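TREDCOMBE — Tredcombe pulls away late to beat Grecu, reaches regional final

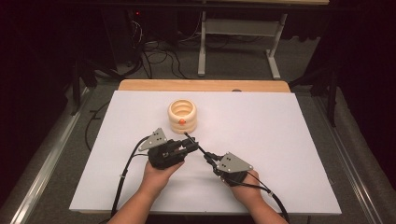
A ribbed cream-colored cup on a white board, with a small orange-red ball pressed against its front.

TREDCOMBE — The Tredcombe girls basketball team is going back to the regional final after a second half that looked nothing like the first.

The Terriers trailed by eight at the break and were still behind entering the fourth quarter before closing on a long run to beat visiting Grecu 52-43 in a semifinal at the Tredcombe fieldhouse. The win was the team's 13th in a row and puts it in the final for the second straight season. Tredcombe lost that game a year ago to Skarkia, 48-45, on a three-pointer in the last minute.

Skarkia won't be the opponent this time. Drollano knocked off the defending champions 61-54 in the other semifinal, played earlier in the evening on the same floor, and will meet Tredcombe for the title on Saturday's usual final date if the bracket holds to schedule. Tip-off is set for 7 p.m.

Grecu controlled the first half with its zone. Tredcombe had trouble getting the ball inside and settled for long jumpers, most of which hit the front of the rim. The Terriers made only four baskets in the first quarter and three in the second. Their two starting guards combined for seven turnovers before halftime, several of them on passes thrown over the top of the zone.

Grecu, meanwhile, was patient. The Lady Hawks ran their offense through the high post, got to the free throw line and took a 27-19 lead into the locker room. They had 11 of those points in transition, an area where Tredcombe had allowed very little all winter.

The Tredcombe coaching staff made one lineup change at the start of the third quarter, moving its junior center to the foul line and sending a sophomore forward to the baseline. The adjustment opened up the middle of the zone. Tredcombe scored on its first three possessions and cut the lead to two. Grecu answered with a pair of free throws and a putback, and it was 36-33 going into the fourth.

That was as comfortable as the Lady Hawks would be. Tredcombe came out in a full-court press, something it had used only a few times this season, and forced turnovers on back-to-back inbounds plays. Both led to layups. The second put the Terriers ahead 37-36, their first lead since the opening minute, and Grecu called timeout.

The break did not slow things down. A steal near midcourt led to another basket, and a corner three-pointer made it 42-36 with a little under five minutes to play. Grecu went almost four minutes without a field goal — its only points in that stretch came from the line — and had to start fouling with a minute left. Tredcombe made eight of its 10 free throws in the quarter.

The junior center led all scorers with 19 points, 14 of them after halftime, and pulled down 12 rebounds. The sophomore forward came off the bench to add 11. The Terriers turned the ball over only twice in the second half.

Grecu got 15 points from its senior point guard, who fouled out in the last minute and left to a loud hand from both sides of the gym. The Lady Hawks finish 17-8. It was their first trip to the regional semifinals in nine years, and they lose three starters to graduation.

In the first game, Drollano led Skarkia from start to finish. The Blue Jays hit five three-pointers in the opening quarter to go up 21-9 and were never closer than five points ahead after that. Skarkia got within 56-51 in the final two minutes but missed its next three shots. Drollano had four players in double figures.

Tredcombe and Drollano have met once this season. The Blue Jays won that one, 50-46, in December on their home floor. It was the last game Tredcombe lost before the current streak began. Drollano played that night without its starting center, who has been back in the lineup since the middle of January and had 10 rebounds against Skarkia.

The Terriers are 21-3 and have won all of their games at the fieldhouse this winter. Because the building was picked as the regional site before the season, the final will be played there as well, though Drollano will be the designated home team as the higher seed and will wear white.

The fieldhouse holds 3000, and both semifinals were played before a nearly full lower bowl. The school expects a larger crowd for the final. Tickets will be sold at the door beginning at 5:30 p.m., with the upper sections opening once the lower ones are filled. Students from both schools will be seated behind the baskets. Parking in the north lot is reserved for team buses and officials.

The winner moves on to the state quarterfinals, where it will face the champion of the northern region at a site to be announced.

TREDCOMBE 52, GRECU 43
Grecu 13 14 9 7 — 43
Tredcombe 11 8 14 19 — 52

Records: Tredcombe 21-3, Grecu 17-8.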